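Trivley Paint Color Names, data card

Version 2. Last updated Apr 9, 2023.

What it is

A table of 151 wall paint names with the color each shop says it stands for. The names come from old shade cards by Zirance, Jendela and Haddad. I typed them in by hand. Of these, 139 have a usable color value. The other 12 have a name and nothing else, and I left those cells blank.

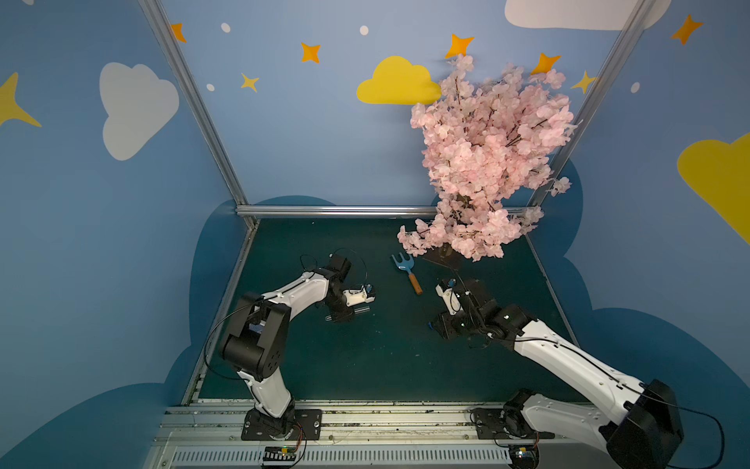
Sky blue walls with white and yellow clouds.

Why I don't fully trust it

Paint names are sales copy. "Morning Linen" and "Soft Linen" get separate rows because the cards list them separately, but I doubt many people could tell them apart on a wall. Printed cards fade, and the color values were read from scans of cards of unknown age. Treat them as a guess with decimals.

The "mood" column was copied from the cards too. I have seen no evidence that any green is restful. Drop the column if you plan to do anything serious.

Fields

name: as printed, odd spelling kept
maker: one of the three
hex: from the scan, may be blank
finish: matte or gloss, often missing
mood: see complaint above

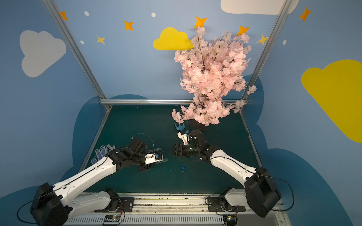

Can I use the hex values to order matching paint?
I wouldn't. A scan of a faded card won't match a fresh can, so get a sample pot and try it on the wall first.

Known problems

Haddad reused names between cards. Both versions are kept, with no way to tell which is newer. Gray and grey both appear in the name field, so search for both.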